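Zoscombe's board game night is moving, and it needs your spare tables

If you've tried to get a seat at the Tuckaway Cafe on game night lately, you know how it goes. I got there at ten past six last month and ended up playing on a windowsill, with my coat for a chair cushion. So I'm very happy to report that the whole thing is moving to the old library hall on Clivine Street in September!

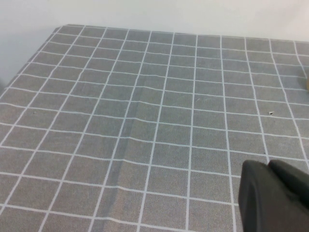
What's changing

The hall holds up to 93 people, which is a big jump from the back half of a cafe. Doors open at 6 p.m. and the last game has to be packed away by 10, because the neighbors upstairs have been very patient and we'd like to keep it that way. Entry is $2, same as before, and kids under 12 still get in free with a grown-up.

Yeshi Moges, who started the night with a shopping bag of card games and one very battered chess set, told me she'd been looking for a bigger room since spring. "I kept turning people away at the door and then feeling bad about it all evening," she said. "Now I can go back to losing at checkers."

The game library is coming along too. It got a huge boost when Hemi Halliday cleared out his late uncle's place in Dravcombe and donated the lot – war games, word games, a stack of old jigsaw puzzles (one of them has 500 pieces and is all sky, good luck to whoever picks that). There's even a reprint of a city map dated 1652 that somebody once turned into a trading game, with handwritten rules. I've read them twice and I still don't know how you win.

What they need

Mostly tables. The hall comes with plenty of chairs but not much to put a board on, so if you've got a folding table in the garage that you can live without, Yeshi would love to hear from you. Card tables are fine. So are wobbly ones, she says, as long as they only wobble a little. You can drop them off at the side door on Clivine Street any afternoon between 3 and 5.

Snacks are being handled by the Worku bakery next door, and they've promised to stay open late on game nights. I've already asked about the cheese rolls. They'll be there, but they go fast, so don't wait until halftime like I always do.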